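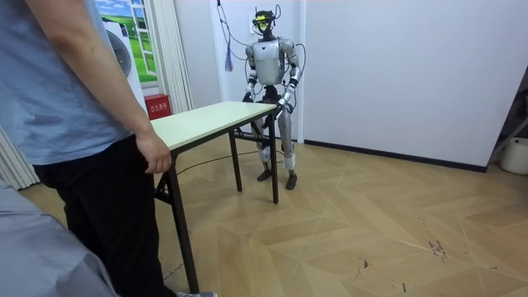

Brultthorpe, March 2, 2023

Plada wants airlines to stop buying seat cushions the way they have always bought them, and it invited a coachload of trade press and a few cabin managers to its Brultthorpe works to say so.

The product behind the invitation is called Drutaneo. It is a modular economy seat cushion in which the foam comes as separate inserts held in a shaped tray, with a zipped cover over the top. When one part wears out, the airline changes that part and leaves the rest alone. Plada says this will save weight, time and landfill. It said so in the invitation, on the coach, over coffee and again on a banner across the front of reception.

I have been to a lot of these days and I went with modest hopes. The idea is a sensible one. Anyone who has flown at the back of an older aircraft knows what a dead cushion feels like, and anyone who has worked in a cabin shop knows how many get thrown away with only the front edge gone. Whether splitting the thing into pieces is the right answer is another matter, and I came home without having made up my mind.

The presentation

Itsuki Tanabe runs product development at Plada and gave the main talk. He is a good speaker, with few slides and no music. His case was that most cushions fail first at the front, under the thighs, and that the middle is often still within limits when the whole unit is pulled. Drutaneo splits the foam into 3 inserts, front, centre and rear, each with its own density.

“We are not asking airlines to like us,” he said. “We are asking them to look in their own bins.”

It got a laugh, and it is a fair line. What I wanted next was a breakdown of what had been found in those bins, by airline or at least by type of route. We were shown one chart. It had no source at the foot and the upright scale had no numbers on it. When I asked, Tanabe said the data belonged to customers and could not be shared. I understand that, but it leaves the rest of us looking at a coloured line going up.

He was firmer on weight. Plada claims a saving of 100 grams per seat place against its own previous cushion. Note the last few words there. Its previous cushion was no lightweight, and a buyer with a newer product from somebody else may find that the saving shrinks or goes away. A man from a leasing company put this to him quite sharply. Tanabe agreed that the comparison was with Plada's own product and said airlines should weigh both, which was a straight answer and the best moment of the morning.

On the shop floor

The works is older than the brochure makes it look. You go in past goods inwards, through a strip curtain and into the cutting hall, where the foam arrives in blocks and leaves in shapes. It is noisy enough that our guide gave up on her script after a few minutes and simply pointed. I found this more useful than the script.

The cutting is done in batches, with the offcuts bagged by density. A good deal of the sustainability talk rests on what happens to those bags. They go to a reprocessor, we were told, and come back as underlay and packing. I asked what share of them does, and was promised a figure by email. It has not come.

Next door is sewing, and I could have stayed there all day. Covers are still put together by people at machines, and the skill on show was worth the trip by itself. The Drutaneo cover has a long zip around the back and both sides, with a flap folded over it to keep it away from passengers and crumbs. It is a fiddly thing to sew. One of the machinists told me the flap had been redrawn several times before it would lie flat at the corners, and that the early version “looked like a badly made bed”. None of that was in the talk, and I would have thought better of the talk if it had been.

The zip bothers me, I admit. Hook and loop tape is ugly and collects fluff, but any cabin cleaner can rip it open and slap it shut again in the dark. A zip that snags at a turnaround will be forced. Plada's answer is that the inserts should only be changed at overnight stops, and that a snagged zip can wait. Perhaps so. I have seen what happens to things that can wait.

The change-over demonstration

After lunch (sandwiches, a decent soup, not enough chairs) we were taken to a row of seats in the training room and shown a front insert being swapped. It was quick and neat. The person doing it works for Plada and does it for a living, on a row at a comfortable height with plenty of pitch, under good lights.

I asked if one of the visitors could have a go. There was a short pause and then they let us, to their credit. The first volunteer was a cabin manager from a charter airline, who had the cover off quickly enough but put the front insert in upside down. It fits upside down. That seems to me a real flaw, and she said so. Plada said that a notch is being added to the tray to stop it, starting with sets made after the current batch. I would want to see the notch before ordering.

There is also the matter of stock. A whole cushion is one part number. Drutaneo is an insert for the front, one for the centre, one for the rear, a tray and a cover, and then a different set for window, middle and aisle places if the seat is shaped that way. Somebody has to hold all that at each base, and somebody has to pick the right one at two in the morning. Plada offers a managed stock service to take the pain away, at a price it would not give. I suspect the service is where the money is meant to come from.

What about Postma?

The name that kept coming up at the tables was Postma, which supplies the fire-blocking layer and had a stand in the corner of the training room. Its people were friendly and rather more open than their hosts. With a conventional cushion the blocking layer wraps the lot. With Drutaneo each insert has its own wrap, so there is more of the material in every seat, and more edges. Postma is naturally happy to sell more material.

More edges means more places to wear through. Postma told me it had run a rub test to 396 hours on the front insert without a failure, and showed me the sample, which was scuffed along one side and otherwise sound. I would call it encouraging. It was one sample, though, and nobody's trousers have keys in the pocket in a rub test.

On paperwork, Plada says approval is in hand for the first seat type and that others will follow. It would not name the seat type. It did say that a first order for 1,000 sets had been signed in January, again without a name attached. Asked whether these were going on to aircraft in service or into a trial, Tanabe said “both, eventually”. I wrote that down twice.

Was it worth going?

For the sewing room, yes. For the chance to put an insert in upside down, also yes, and I would urge any airline thinking of buying to send the people who will have to do the job and leave the purchasing department at home for the day.

Plada is a serious maker and the cushion I sat on was comfortable, although I only sat on it for the length of a cup of tea. Long-haul comfort is a claim that takes hours to test and an open day doesn't have them. I asked for a loan set to try on a proper seat frame for a week and was told that this could probably be arranged – after approval, and subject to stock.

The coach back left late. It had, for what it's worth, the flattest seats I have sat on this year.

Plada will run further visits to Brultthorpe for airline staff. Places are booked through its sales office, and visitors to the cutting hall need closed shoes.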